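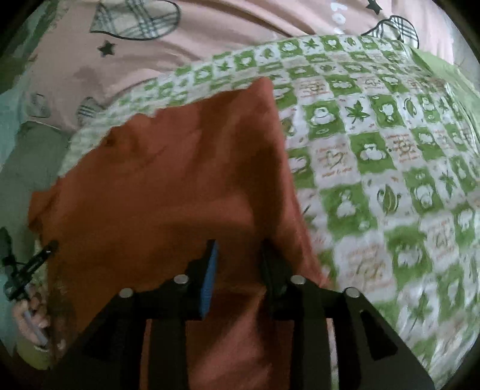

Keeping my builds when I switch packs in Forkden?

Last updated in October

So I've been playing Forkden on my daughter's old laptop for a while now, and I've got a town going that I'm way too proud of. It's called Guerra and it has a harbor, a mill, and a long stone bridge that took me most of the spring. A friend on our little server told me to try the Amamero pack (the one with the painted-looking roofs and the nice moss) and I really want to, but I'm scared of wrecking something.

Here's what happened. I made a copy of the world, dropped Amamero into the packs folder, loaded it up, and most of the town looked gorgeous. Then I walked down to the harbor and all my lamps were that ugly pink and black checkerboard. Same with the trim on the mill. I quit right away without saving and went back to the old pack, and everything was fine again.

My questions, I guess:

Is the pink stuff actual damage to the world, or just a picture that's missing? And if I play for a few evenings with the checkerboards showing, will my lamps still be lamps later?

Also it got choppy. I normally get more than 50 frames and it felt like a slideshow near the bridge. I have the view distance at 12 if that matters. I'm on the regular version, no shader stuff, and the only mod I have is Rondisberg for the extra furniture and lights. Thanks in advance, and please talk to me like I'm slow — I only figured out what a zip file was last winter.

14 comments

Trygve Lundgren
Marked as helpful

Your town is fine! A texture pack only changes how blocks get drawn. It doesn't touch the save, so you could play for a year with pink lamps and they'd still be lamps underneath.

I'm pretty sure your problem is Rondisberg. The harbor lamps and that mill trim are probably blocks from the mod, and Amamero was painted for the base game. When a pack replaces the shared block list and leaves the mod's entries out, the game can't find a picture and gives you the checkerboard. I had the exact same thing with my bookcases and spent a whole evening reinstalling everything, which did nothing at all.

What fixed it for me was the order. Open the pack screen and you'll see the packs stacked in a list. The one on top wins. Put the Rondisberg resources at the top, Amamero under that, and the default at the bottom. Then hit reload and give it a minute (it'll look frozen on an old laptop, let it sit). Your mod lamps will have their original look, so they won't match the painted style, but they'll be there.

If they're still pink after that, look inside the Amamero folder for one called "blocks_extra" and rename it. I can't remember if the newer download still has it. Mine did.

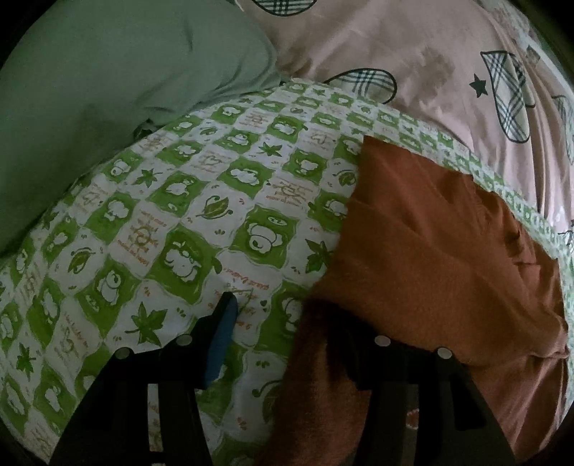

For the choppiness, drop the view distance before you blame anything else. Twelve is a lot for a laptop with a pack that size. I'd try eight and walk the bridge again. Amamero also comes in a smaller size on the same download page, and from normal playing distance I can barely tell the two apart. The moss loses a little, the roofs look the same. Oh, and turn off the animated water if you've got a whole harbor in view. That one setting got me back most of what I'd lost.

Keep making copies of the world anyway. I keep two and just overwrite the older one.

6 people found this helpful

Marcelino Dantas

Agree with the order thing. I'd add that you should check how much memory the game is allowed to use, it's in the launcher under the wrench. Mine was set super low from the start and I never noticed until I put on a bigger pack. Don't give it everything you've got though or the whole computer crawls.

There's also a patch somebody made for Amamero and Rondisberg together, so the lamps get painted too. Last I looked it had over a 1,000 downloads. It's missing the curtains and I think one of the chairs, but the lights are all done and they look great at night. You put it above both of the others.

2 people found this helpful

Guest

just use the default pack, it looks fine and nothing breaks

0 people found this helpful

Reply from the original poster

Trygve, it was the order! Lamps are back, trim is back. I went with view distance eight and the smaller download and the bridge is smooth again. I didn't find a blocks_extra folder so maybe they took it out. Going to try Marcelino's patch tonight on the copy — do I need to unzip it first or does it go in as is?

Share 3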